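How to Run the Pouch Demo at an Open Day

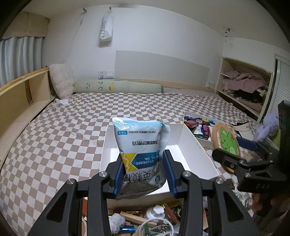 Hand-held gripper on a pouch, blue pads at the crinkled lower end, open box underneath.

1. Set out an open box and one pouch. Visitors will offer you their keys — decline.
2. Close the fingers slowly until the blue pads press in. Crushing it impresses only children.
3. Lift, hold for 4 seconds, lower into the box.
4. Hand over the gripper. Allow 30 minutes per group at Stedero, more if somebody's uncle is an engineer.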